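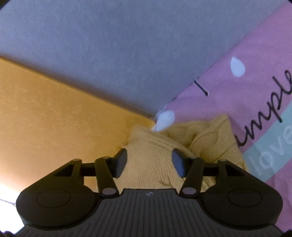
Knit fabric held between the fingertip pads of a hand-held gripper.

Category: Equipment Planning > Guides for Departments

How to Budget for Hand-Held Grippers in Garment Handling Work

This guide is intended for departments preparing a first purchase of hand-held grippers for recording garment handling tasks. It covers the order in which costs should be estimated, the items most often left out of a request, and the form in which the request should reach the Erkstead purchasing office. Departments replacing units already in service may begin at Step 3.

Step 1. Define the tasks before requesting prices

List the garments to be handled and the actions to be performed on them. Folding a T-shirt and gathering a heavy sweater place different demands on finger opening and pad surface, and a quotation obtained before these are known will usually have to be repeated. State the thickest item the fingers must close on and the thinnest item they must pick up from a flat surface. Knits should be listed separately from woven goods.

Attach the list to every request for quotation. Suppliers should be asked to confirm in writing that the finger opening is suitable for each item on it.

Step 2. Estimate the number of units

The number of units follows from the hours of recording planned and the number of operators working at the same time. For the current planning period, Erkstead has approved 36 hours of recording per operator per month. A department with four operators on a single shift should request five units, the fifth being held as a spare. Spares are charged to the same budget line as working units.

Step 3. Price the complete station

The gripper is only one part of the cost. In the comparison completed in May, the Cekasa unit was quoted at $554 without a camera mount, and the Braka unit was quoted at a higher price with the mount and one set of replacement pads included. Once the mount and pads had been added to the Cekasa quotation, the difference was small enough that delivery time decided the matter.

The station estimate should include:

- gripper, camera and mount
- storage cards or other recording media
- replacement finger pads for one year
- table, lighting and seating, where not already available
- garments, including replacements for those that stretch or pill
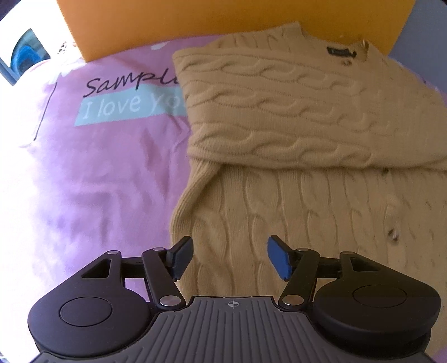
Garments deserve a line of their own. A useful set mixes printed cotton with heavier textured knits, and includes pieces with labels, buttons and ribbed hems, as these affect where an operator chooses to grip. Secondhand stock is acceptable provided that it has been laundered and is free of loose threads. Layered arrangements require more pieces than single-garment tasks, and the quantity should be calculated from the task list in Step 1.

Step 4. Allow for wear

Finger pads and linkage pins are treated as consumables. Request the supplier's price for both at the time of the original quotation and ask how long that price will be held. Kruger supplies pads only in full sets, so a department using its units should budget by the set even when a single pad is worn.

Step 5. Submit the request

Requests with a total value below $3,000 may be approved by the department head. Requests at or above that amount must be accompanied by two written quotations and the completed task list. Splitting an order to remain below the limit is not permitted.

Completed forms are sent to Helmi Juntunen, Equipment Planning, who will return them within ten working days. Forms received without a task list will be sent back unreviewed.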